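Wir verwenden Cookies, um diese Seite zu verbessern. Akzeptieren | Einstellungen

Heute räume ich den Schrank mit den Gläsern und Bechern auf. Ich habe das seit Februar verschoben, jetzt muss es sein. 1/8

Regel Nummer eins: Alles kommt zuerst auf den Tisch. Erst wenn ich alles sehe, kann ich entscheiden. Im Schrank sieht es immer nach wenig aus. 2/8

Die Wassergläser von Lirnia bleiben. Ich habe sie gekauft, als ich in diese Wohnung gezogen bin, und sie passen genau in das untere Fach. 3/8

Schwieriger sind die Becher für unterwegs. Bei vielen fehlt der Deckel. Ich habe etwa 15 Minuten in der Schublade gesucht und nur Deckel gefunden, die zu nichts gehören. 4/8

Ein Becher ohne Deckel ist für mich trotzdem brauchbar – am Schreibtisch trinke ich daraus Tee, oder ich stelle Stifte hinein. 5/8

Dann die Gläser mit Muster. Man muss sie mit einer weichen Bürste spülen, sonst bleibt der Kalk in den Vertiefungen. Ich nehme warmes Wasser und ein wenig Essig. 6/8

Ich habe auch ein Glas mit einem Gesicht. Meine Schwester findet es hässlich. Ich finde, es hat Charakter, und es kommt nach vorne ins Regal. 7/8

Was ich nicht behalte, bringe ich morgen in den Tauschladen Masson. Dort nehmen sie Geschirr bis 4 Uhr am Nachmittag an. Jetzt muss ich noch das obere Fach auswischen. 8/8 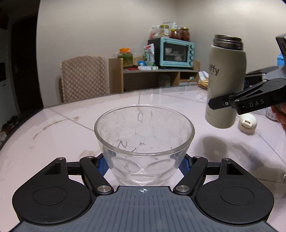
Kontakt | Impressum | Nach oben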